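Home > Newsletter > Round the House > Back issues

Filed under: Desks, Lamps & Small Jobs

The little blue lamp

I've been promising to write about desk lamps since before Christmas, and a few of you have been very patient (and one of you hasn't, you know who you are!). So February's item is all lamps, or really one lamp, because I've fallen for it rather badly.

It started with me getting cross about my table. I do all my paperwork at it, and the mending, and the seed packets at this time of year, and by four in the afternoon I'm squinting. The ceiling light is fine for walking about and not bumping into things, but it sits behind me when I work, so whatever I'm looking at has my own head all over it. I'd bought a big clamp lamp from Brundurby a couple of years back, the sort with springs, and it drooped. You'd set it just so and go and put the kettle on, and come back to find it bowing at you. It lives in the shed now and is much happier.

Aslı Kozan, who some of you will remember from the upholstery evenings, told me to stop looking at clever lamps and get a bendy one with a bit of weight at the bottom. She has had a Sezer on her sewing table for 12 years and says she's never done anything to it except change the bulb. I couldn't find a Sezer anywhere, but I did find a Diter for a price I didn't mind, and in blue too. Properly blue! I nearly went for cream and I'm so glad I didn't.

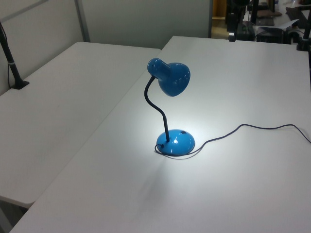
Switched on and settled in on the white table.

The neck is what sold me. It's one of those thin black gooseneck ones and you just push it where you want it, so it has ended up with a bit of a wiggle in it, which I rather like. For reading I bring the shade down low and for sewing I have it up and over a bit. The switch is on the base as well – such a small thing, but my last one had it halfway down the flex and I was forever feeling about under the table for it.

A white tabletop helps no end, by the way. I used to work on a dark oak one that swallowed every bit of light you gave it, and when I moved over to the white I felt as if I'd bought two lamps. If yours is dark and you're fond of it, try a big sheet of white card under whatever you're doing. Mine cost 90p from the art shop and lasted all winter. The only trouble with white is that it shows every crumb and every ring from a mug, so I've become a coaster person in my old age.

Now, flexes. I never know what to do with them. Mine wanders off across the table in waves and I've decided I can live with that for now, though I did order a pack of stick-on clips from Trudero (200 in a bag, what was I thinking, do come and take some off my hands). Aslı tucks hers along the back edge with a bulldog clip and it looks very smart. Whatever you use, don't pull it tight, or you'll have the lamp over the first time you move it.

For cleaning I just unplug it, let it cool and go over it with a barely damp cloth, then a dry one. Shiny blue shows fingerprints like nobody's business, especially if you've been at the toast.

Next month it's drawers, and what to do when they stick. Send me your worst ones – photos very welcome, and I promise not to comment on what's inside them.

Last updated: February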